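Left cube losing track over the tub – third time now

saranya_r
Posted 25/10/2020

Looking for some help with dropouts at the bathtub station. The task is hanging the perforated bath mat over the front rim. Pose from the left hand is fine until the mat goes over the edge, then it jumps sideways and sometimes comes back flipped. Run 103 was the worst. The replay arm at Anevholm followed the bad pose and drove straight into the rim before someone hit the stop. No one hurt, but there's a chip in their tub and a bent finger on the arm.
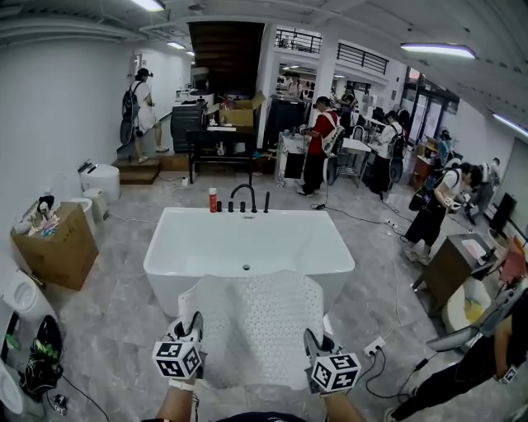 Bath and Laundry Capture Team, Podano

I've recalibrated both cubes and swapped the left cable. Same thing. Any ideas before I book more time?

vunnithan
Glossy white tub, white cubes, ceiling lights overhead. I'd bet on glare washing out the marker edges. We had the same trouble with a sink in September. Turn off whatever lights you can and try again.

hema.rodrigues
I don't think it's glare. If it were, the right side would drop too. Saranya, does it happen when you reach in with no mat?

saranya_r
No. Did six reaches with no mat and they were all clean.

hema.rodrigues
Then the mat is covering part of the cube and the solver is guessing from one face. One face can flip on you, that's a known thing. Hold the mat lower and keep your wrists turned out a bit.
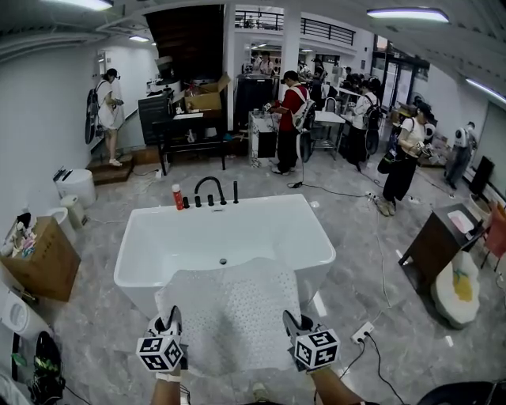
Also check your cables while you're there. Ours were all over the floor and I caught my foot on one stepping back from a tub. A tug on the wrist lead gives you a jump that looks a lot like this.

vunnithan
Still say try the lights. It takes four minutes.

anil_c
The tracking is only half of it. Why did the arm follow a jump that big? There should be a speed limit on replay. Canditz ships with it off and you have to set it yourself. I wouldn't run anything else on that arm until it's on.

saranya_r
Fair point. Just checked with Vimala and it was off. She's locked the arm out for now.

Tried both fixes this afternoon. Lights off made no difference, sorry Venkatesh. Mat held lower, one small jump in six runs, and no flips. I'll go back through the old set (1,777 clips) and pull any with a flip before it goes near an arm again.

anil_c
Good. Send me the log from 103 if you still have it.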